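Bin liner keeps slipping into a bin with holes all over it. Worth bothering?

Posted by Fidell, July 17, 2018

I've got one of those pink plastic waste baskets with round holes all the way up the sides. Everyone tells me to put a liner in it. The thin bags from the corner shop slide down as soon as there's any weight in them, and then I'm fishing about for the top of the bag. It's mostly drinks bottles that go in. Do I need a bag at all, or is that just something people say so they can sell you bags?

Harb
89 helpful votes

Depends what you drink. A water bottle with the cap on won't hurt anything. Anything sugary with a mouthful left in the bottom will find its way out through those holes, and you'll be scrubbing the floor. I don't believe the packets that say "fits all bins" either. Measure round the rim and buy a bag wider than that, then fold a good hand's width over the outside. I've tried the clips and bands and wouldn't pay for them again.

Skedel
2 helpful votes

just dont use one. rinse it in the bath

Zernska
Edited

Sceptical about the bath, as it assumes people do it. If it's only bottles, skip the bag, empty them first and take the lot out loose, as many recycling rounds don't want them bagged anyway (check yours). Squashing them helps a bit, though less than people claim. Mine:
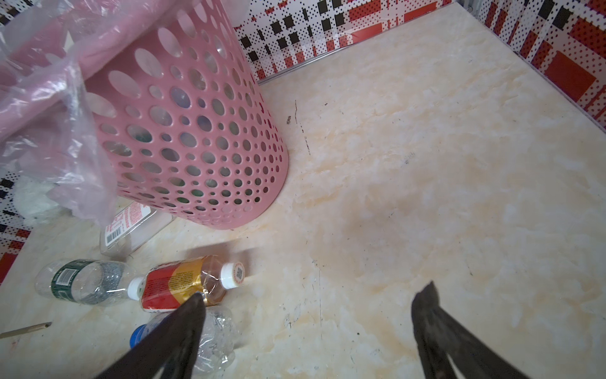

Pink basket, pink bag, and the bottles on the floor

786 views | 2 shares

Related
Do scented bin bags do anything?
Caps on or caps off?
Getting sticky drink off a patterned floor

Contact us | Copyright Household Help Board | Back to top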